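Visit report: D'Amico surface plant, Virerport

The D'Amico plant in Virerport presses and finishes tabletops for schools, offices and workshops. It opens to trade visitors in July, when one of its lines is down for maintenance and the guides have time. The tour began at 8:30 a.m. at the east gate and was led by Natália Guerreiro, production manager. Visitors were issued shoe covers and ear plugs. Cell phones were allowed everywhere except the resin room.

The plant makes one product family, sold under the name Fliltitano. It is a layered paper sheet, saturated with resin, pressed hard and bonded to a particleboard core. Core panels come in from an outside supplier and rest in the receiving hall until their moisture content settles. Panels were stacked flat on level bearers with the supplier's strapping removed. Guerreiro said most of the warped tops returned in earlier years had been traced to this hall, where panels used to be stored on edge against the outside wall.

The resin room was seen through a window. Kraft paper runs from the reel through a bath, between two squeeze rollers and into a drying tunnel. Resin pickup is set by the gap between the rollers and checked by weighing cut squares. Paper that is too dry will not bond at the corners. Paper that is too wet flows out at the edges under pressure and sticks to the plates. The operator logs each weighing by hand on a printed sheet, and the sheets go into the batch folder.

Pressing is done on a Fevix multi-opening press, installed secondhand. The plates were at 178 °C during our visit. The display on the control cabinet showed each plate separately, and the spread between the hottest and the coldest was 2 degrees. Cooling takes place under pressure, in the same press, and it takes up more of the cycle than heating does. Guerreiro considers this the main limit on output. Opening the press early saves time but leaves the sheet with a curl that sanding cannot remove.
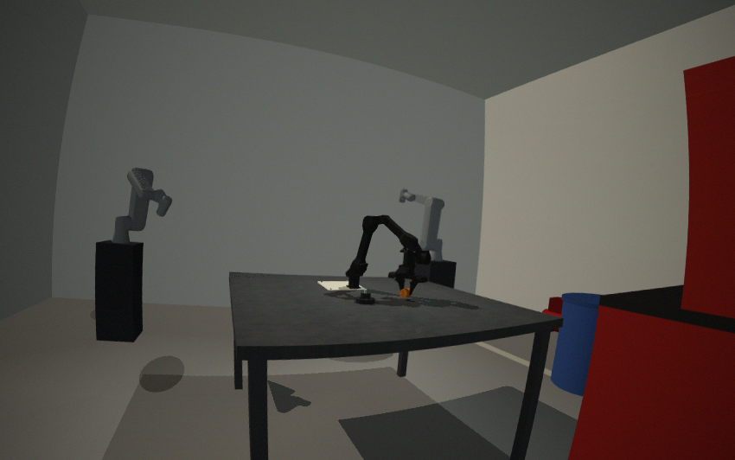 Color and texture are decided by the top paper and the press plate together. The top paper carries the color, and the plate leaves its grain in the surface while the resin is still soft. The plant stocks plates in gloss, satin, and several grades of matte. Gloss plates are wrapped in felt between runs and are handled only by the press crew. Dark matte tops are the hardest to keep uniform, and a plain black sheet shows every fingerprint and every scratch from a dragged box. A charcoal gray with a faint mottle, like the rendered tabletop, is easier on both counts, as the slight variation breaks up small marks. D'Amico recommends that type for shared workbenches. The sample we handled had been in the plant's own canteen for 10 years and was dull along the front edge but otherwise sound.

Edge finishing was the part of the tour I had come for. Straight edges are trimmed, banded and scraped on a single pass-through machine. Curved edges are done on a separate station, at a much slower feed, with the band warmed before it meets the glue. Henrique Matos, who runs the curved station, showed us two rejected pieces with open joints on the inside of a tight radius. He now refuses any drawing with a radius below the printed minimum. Sales does not always agree.

The test room is small and is kept at a constant climate. Abrasion samples are mounted on a turntable under weighted wheels. One of them was at 2000 turns when we came in, with the pattern still intact. Stain tests use coffee, mustard and marker ink under watch glasses. Results are kept with the batch folder and can be requested by the buyer.

The tour ended at 11:45 a.m. in the sample store. Cut samples can be taken away free of charge, full panels only against an order. Parking at the east gate is limited and the bus stops across the road.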